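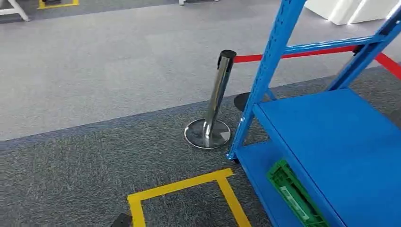

Incidencia 486
Asunto: Estantería azul de recogida - se balancea y la cinta roja roza el montante
Abierta por: Zuzana Ševčík, recepción de materiales, Troltbridge
Asignada a: Igor Kadlec, mantenimiento interior
Prioridad: normal
Estado: cerrada
Fecha de apertura: 1 April 2024

Descripción inicial (Zuzana Ševčík)

La estantería metálica azul de la zona de recogida se mueve al apoyar una caja en la balda ancha. El movimiento es de delante hacia atrás, un par de centímetros medidos arriba, y se nota más si la caja se deja en el lado del pasillo. Al balancearse, el montante empuja la cinta roja de la barrera y el poste cromado se desplaza sobre la moqueta. Dos veces he tenido que volver a colocar el poste en su sitio.

En el nivel inferior tenemos la caja verde de plástico con las devoluciones. No la he movido. La balda ancha la he dejado vacía hasta que alguien lo mire.

La estantería se montó en March, cuando se cambió la distribución de la sala. Antes estaba en el almacén de Gruston y allí no daba problemas, según me dicen.

Comentario 1 (Igor Kadlec)

Recibido. Antes de bajar necesito tres datos:

¿Se mueve también con la balda vacía o solo con peso?
¿Las pestañas de la balda están metidas hasta el fondo en las ranuras del montante, o se ve alguna levantada?
¿La base de los montantes apoya toda en la misma moqueta? En esa sala hay dos moquetas distintas y no sé si tienen el mismo grosor.

Comentario 2 (Zuzana Ševčík)

Con la balda vacía se mueve si la empujo con la mano, menos que con peso. Las pestañas las veo metidas, pero por detrás no llego bien. Lo de la moqueta no lo sé decir. La clara y la oscura se juntan por esa parte, y al pasar el pie se nota un escalón pequeño.

Añado que el poste cromado está pegado al montante delantero. Entre los dos no queda sitio para pasar. Si hay que desmontar algo, primero habrá que apartar la barrera.

Comentario 3 (Igor Kadlec)

Primera visita. Resumen de lo revisado:

Retirada la caja verde del nivel inferior y dejada en el mostrador. Pesa poco, no es la causa.

Nivel colocado sobre la balda ancha, de lado a lado: correcto. De delante a atrás: cae hacia delante. Repetido en el nivel inferior con el mismo resultado, así que no es una balda mal puesta sino el conjunto.

Larguero superior: firme en los dos extremos. Pieza de unión del lado derecho revisada con la mano, sin holgura.

Pestañas traseras: una de las de la balda ancha estaba a medio entrar. Encajada con mazo de goma. El balanceo baja algo pero sigue.

Pies: los traseros apoyan bien. El delantero izquierdo se puede levantar con un dedo. Paso una hoja de papel por debajo sin que roce.

Conclusión provisional: desnivel en el apoyo delantero, más la pestaña suelta. No he calzado nada todavía porque no llevaba placas. He dejado la estantería sin carga en la balda ancha y con la caja verde otra vez abajo.

Comentario 4 (Gerasimos Petridis, compras)

Pregunto por si ahorra tiempo. En el pedido a Mendidard de cuando se cambió la sala venían placas de nivelación para montante cuadrado. Tendría que quedar una bolsa en el armario de herrajes. La referencia del albarán termina en 800. Si no están ahí, se piden, pero el proveedor tarda 7 días.

Comentario 5 (Igor Kadlec)

La bolsa está en el armario, segundo estante, abierta. Quedan suficientes. No hace falta pedir.

Comentario 6 (Ludmila Bartoš, atención al público)

Una cosa sobre la barrera. La cinta pasa ahora por detrás del montante y por debajo del larguero. Si se corre el poste cromado hacia el pasillo, por favor que no quede en la línea por donde entran los carros de reparto. Ya pasó con otro de los postes y un carro le dio a la base. Yo lo dejaría unos 50 centímetros separado de la estantería, hacia la izquierda, y con la cinta sin tocar el metal azul.

Comentario 7 (Igor Kadlec)

Segunda visita. Trabajo hecho:

Recogida la cinta roja en su cabezal y apartados los postes. Cuidado con soltar la cinta de golpe, el retroceso es fuerte.

Vaciada la estantería por completo.

Dos placas bajo el pie delantero izquierdo. Con una sola quedaba todavía holgura. En el derecho ha bastado con una.

Revisadas otra vez todas las pestañas, delante y detrás, y dado un golpe de mazo a cada una. Ninguna más estaba suelta.

Nivel en las dos baldas: correcto en ambos sentidos.

Prueba con carga: cuatro cajas de papel en la balda ancha, puestas primero al fondo y luego en el borde delantero. Sin balanceo apreciable. Las he dejado ahí toda la tarde.

Barrera montada de nuevo con la separación que pide Ludmila. La cinta ya no toca el montante.

Comentario 8 (Zuzana Ševčík)

Probada esta mañana con las devoluciones de verdad. No se mueve. La balda ancha vuelve a estar en uso.

Queda un detalle. El lateral de la caja verde tiene un espacio para la etiqueta, y con la caja en diagonal no se lee desde el mostrador. Cada cual la deja como le cae. ¿Se puede marcar la posición en la balda?

Comentario 9 (Igor Kadlec)

Se puede poner cinta adhesiva en la balda, pero sobre la pintura azul luego cuesta quitarla. Prefiero dos topes de goma de los que se usan en los cajones. Los pongo cuando pase a revisar la fijación.

Comentario 10 (Charalambos Tsolakis, responsable de sala)

He leído el hilo. Dos preguntas para dejarlo cerrado.

La primera, si la estantería tiene que ir anclada a algo. En Gruston estaba contra la pared y atornillada, aquí no.

La segunda, si las placas pueden salirse cuando el equipo de Kováčik limpie la moqueta con la máquina. Pasan pegados a los pies de los muebles.

Comentario 11 (Igor Kadlec)

Anclaje: con la altura que tiene y la carga que lleva, en esta posición no lo veo necesario, pero he puesto una norma sencilla. Lo pesado va abajo y en la balda ancha, nada encima del larguero. Si algún día se le añade otro nivel por arriba, hay que abrir incidencia nueva y lo miramos antes de cargarlo.

Placas: tienen un reborde que abraza el montante y con el peso de la estantería encima no se desplazan. Aun así he avisado a Kováčik de que no metan el cepillo por debajo del nivel inferior. Esa franja se aspira a mano.

Topes de goma puestos. La caja verde encaja recta entre los dos, con la etiqueta hacia el mostrador.

Comentario 12 (Charalambos Tsolakis)

De acuerdo con las dos cosas. Por mí se puede cerrar. La separación de las moquetas la paso aparte a obras, porque el escalón también se nota al entrar con carro.

Resolución

Causa: apoyo delantero sin contacto por diferencia de altura en el suelo, y una pestaña trasera de la balda ancha sin encajar del todo.
Solución: placas de nivelación en los dos pies delanteros, encaje de todas las pestañas, barrera separada de la estantería.
Material usado: tres placas de nivelación, dos topes de goma. Todo de existencias.
Pendiente: escalón entre moquetas, trasladado a obras por Charalambos Tsolakis.
Revisión: volver a pasar el nivel después de la próxima limpieza de moqueta. Lo hace Igor Kadlec.

Cerrada por: Igor Kadlec
Confirmada por: Zuzana Ševčík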